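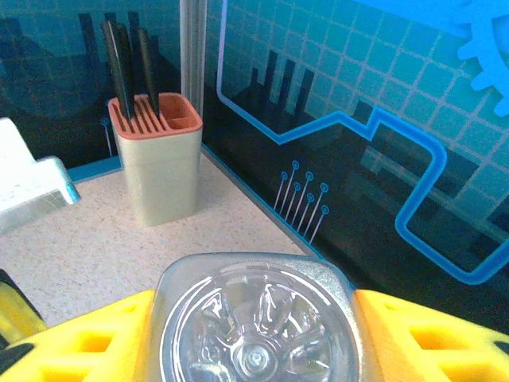
Does the knife block have to stay on the counter?
House rules at Oswood say knives live in the block, and the block lives on the counter. The beige one with the orange top has slots on one side and an open square compartment on the other, and that compartment is not a mail tray. Knives go back in the slots, blades down, even if you only cut one lemon.

Can I wash the block?
The insert, yes. By hand. Sudheer put one through the dishwasher in May and we still hear about it.

What goes in the clear bin?
Trash, in a bag. Cans and bottles should be rinsed and taken to the recycling downstairs – a rule with a proud history of being ignored.
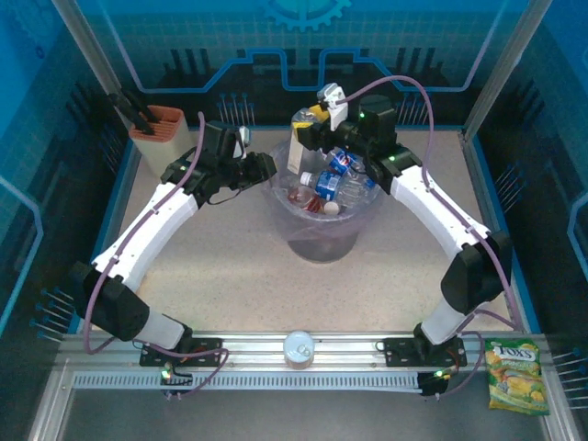

Bags are under the sink, 13 to a roll. Whoever ties off a full one puts in a new one, and "I was about to" is not a new one.

Who do I ask about missing knives?
Ximena Serrano. Check the sink first.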